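Collecting Two-Arm Demonstrations for Tabletop Clearing

Luminița Pascu and Viorica Văduva
July

3. Data Collection

3.1 Task and setting

The learning system described in Section 2 depends on examples in which both arms have a part to play. Earlier work in the Flistetik project drew mostly on single-arm picking, and the resulting policies tended to leave the second arm idle even when an object would have been easier to handle with two. The collection reported in this section was designed to correct that imbalance. It consists of 600 demonstrations of tabletop clearing, recorded by operators who controlled both arms at once.

Each demonstration begins from a layout drawn from a written list. The list names the objects and their general placement and leaves the exact angle to the operator. Layouts that pair a light object with a flat one, such as a bottle on its side next to a plate (Figure 1), were given more weight than the others. A plate is hard to lift from a flat surface unless the fingers can get under the rim, and a bottle lying down can roll when touched.
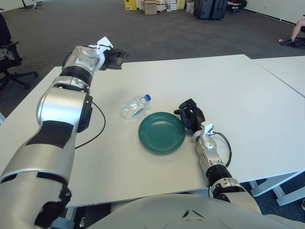
Figure 1. Bottle and plate layout with both arms over the table, seen from the head camera.

Operators worked in short blocks and changed places between them. Before recording, each operator completed a practice period that was not included in the data. Instructions were kept brief: clear the objects in any order, use either hand, and do not repeat a failed grasp more than twice. An attempt that went beyond this limit was stopped and marked as incomplete. Incomplete attempts were kept in a separate set - they are used in Section 5 to train the failure detector - and are not part of the total given above.

3.2 Recording and labels

All streams were written by the Ivon logger, which stores joint positions, hand commands and head camera images against a single clock. The room was left in ordinary use during collection. Chairs, boxes and luggage were allowed to remain in the background, and people were free to sit near the tables, as a policy trained only against a bare wall had performed poorly in our earlier trials.

After recording, each demonstration was divided by hand into approach, contact, lift and release. Two annotators marked every file independently. Where their boundaries disagreed by more than the permitted margin, a third annotator reviewed the file and made the final decision. This was needed in 87 cases, most of them at the start of contact, when the fingers are close to an object and the view from the head makes the remaining gap difficult to judge.

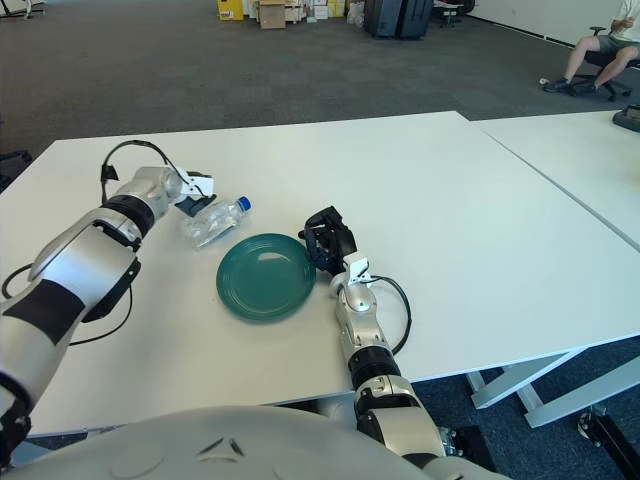 Viorica Văduva

The approach phase deserves separate comment. In many files, the two hands draw near to different objects at the same time, and a single label for the whole robot would hide this. We therefore assigned labels to each arm. The change added to the annotation work but allowed the model in Section 4 to treat one arm as waiting while the other was already in contact. Files in which the arms crossed were reviewed again, and 105 of them received corrected labels.

Comments

Marius Vasiliu
Were the two annotators drawn from the operators? People may mark their own recordings more generously than those of a colleague.

Luminița Pascu
They were, but no one was given files they had recorded. We will state this in the next version.

Tudor Bogdan
I would be glad to see the layout list released with the data. The weighting in 3.1 is hard to reproduce without it.

Related items

Margareta Radu: Per-Arm Labels for Shared Workspaces
The Droser Object List, Second Revision
Lungu: 2000 Short Grasps from a Head Camera
Notes on Operator Practice Periods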